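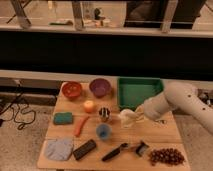 Bowls, a green tray and a few other things on the table

Motor stalls under load in a brick-built crane, gearing or battery?

I'm building a tower crane from my own parts, no instructions. The boom is 141 studs long and the hoist runs off one medium motor through a worm gear and an 8-tooth to 24-tooth pair. With no load it runs fine. As soon as I hang anything over 200 grams on the hook the motor slows down and stops, and if I leave it switched on the battery box cuts out.

I have tried fresh batteries and it made no difference. The motor works normally in another model. The string goes over 6 pulleys before it reaches the hook. The drum axle is 9 studs long and held at both ends only. Is this a gearing problem, or do I need a bigger motor? I'd like to keep the medium one if possible, there isn't much room in the cab.

Asked in Building Help – Motors and Gears

Answer 1 (accepted)

Your gearing should be low enough for that weight, so I'd look for friction first. Take the string off and turn the drum by hand with the worm gear disconnected. It should spin freely. If it drags, push the bushings back a hair so they aren't pinching the beams.

Next is the axle. 9 studs with no support in the middle will bend when the string pulls on it, and then it rubs in the holes. Put a beam in the middle and wind the string on one side of it only. I had the same trouble on my Brinton dock crane and the extra beam fixed most of it.

Then check the pulleys. If any of them are on friction pins, swap those for smooth pins or short axles. Six pulleys that each drag a little will add up. Also make sure the worm gear can't slide along its axle and press against the frame – that eats a lot of power.

The battery box cutting out is the overload protection. Don't leave the motor stalled, it heats up.

Answer 2

Get a large motor. I put one in my Dranda and never had a problem again.

Answer 3

Agree with the first answer. One more thing to check is the string. The thick kind that came with the Boros kit is stiff and doesn't like small pulleys. I changed to thin braided line from Skastent and the hoist got noticeably quicker. Tie it well at the drum though, it slips.

If you do end up with the large motor, measure the cab first. It's longer than it looks and you need room for the cable too.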